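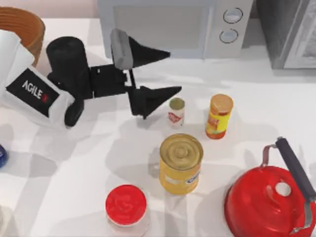 A robot arm in a computer-made kitchen, with its gripper open near the cans.

Why did the robot drop the tins?

A robot arm can learn to pick things up without touching anything real. It can practise inside a computer, in a pretend kitchen. The kitchen in the picture is one of these. It has a microwave, a red kettle, a yellow spice jar and some cans, and all of them are made of numbers.

A pretend world like this is called a simulation. Engineers at the Dretmont robot workshop in Pludholm used one to teach an arm to lift food tins. The lessons seemed to go well. Then the engineers tried the same thing with a real arm and real tins, and tins began landing on the floor.

What was the robot supposed to do?

The job was simple for a person. Find a tin on the worktop, pick it up, move it to a shelf and let go.

A robot has to break this into small steps. It has to move its gripper to the right place. The gripper is the robot's hand, and the one in the picture has two black fingers. They start wide apart so that a tin can fit between them. Next the fingers close, the arm goes up and the tin should go up with it.

The robot practised in the simulation 1291 times. When it did something wrong, the computer put everything back and it started again. There was nothing to mop up.

What went wrong?

The real arm was given 50 tries at lifting a real tin. It managed it four times.

On the other tries it went to the right place and closed its fingers on the tin. As the arm rose, the tin slid down between the fingers. Sometimes it slid slowly and landed back on the worktop. Sometimes it dropped from higher up and rolled away.

The robot did not know. It carried on to the shelf, opened its fingers and put down a tin that was no longer there.

Finding the fault

Leena Kauppinen was the engineer who had to find out why. She started with the real arm. Its motors worked and its fingers were straight. The camera was clean, and it was pointing the right way.

Then she looked at the simulation and found the problem in one of its settings. The setting was for friction.

Friction is what happens when two surfaces rub together. It slows things down and helps stop them from slipping. Rubber soles have a lot of friction on a dry path. Socks on a polished floor have much less, and that is why you can slide in them.

Every object in a simulation needs a friction number. Somebody has to type it in or measure it. In the Dretmont kitchen, the number for the tins was far too high. The pretend tins were almost sticky. The robot could hold them with a very light squeeze, so a very light squeeze is what it learned.

Real tins are smooth, and a light squeeze was too weak to hold them.

The first repair made things worse

The team's first idea was to make the real gripper squeeze harder. They turned its strength up a long way and tried again.

The tins stopped slipping. The third one was crushed. Its side folded in, the lid popped up at one edge and tomato soup came out over the gripper. An engineer pressed the emergency stop, a big button that cuts the power to the arm.

This was the safety part of the problem. A gripper strong enough to crush a tin is strong enough to hurt a person's fingers. The team turned the strength back down the same day and wrote a new rule, which said that any change to the squeeze must be tested with people standing behind the yellow line – even a small change.

How was it fixed?

There were three changes.

Leena measured the friction of real tins. She put a tin on a flat board and lifted one end of the board until the tin began to slide. The steeper the board has to be, the more friction there is. She did this with paper labels, bare metal and plastic lids, and each one gave a different answer.

Next, she changed the simulation so that the friction was not the same every time. On some tries the pretend tins were slippery and on others they had more grip. The robot had to learn a squeeze that would work for most of them.

Last of all, the real gripper was given touch sensors made by a firm called Fisham. These can feel when something starts to slide. If a tin moves, the fingers close a little more, but they are never allowed to go past a safe limit.

The real arm was then given another 50 tries. It still dropped a few tins, mostly ones with damp labels. This time it noticed when its gripper was empty, and it stopped and waited for help.

Try it yourself

You will need a tray, a coin, a rubber and a small wooden block.

Put all three things in a row at one end of the tray. Slowly lift that end. Watch which one slides first and which one stays longest. Now wipe the tray with a damp cloth and do it again. Do they slide in the same order?

Words to know

Friction: the rubbing between two surfaces that slows sliding.
Gripper: the part of a robot that holds things.
Sensor: a part that measures something, such as light, heat or touch.
Simulation: a pretend version of something, made on a computer.

Page last checked: April 29, 2022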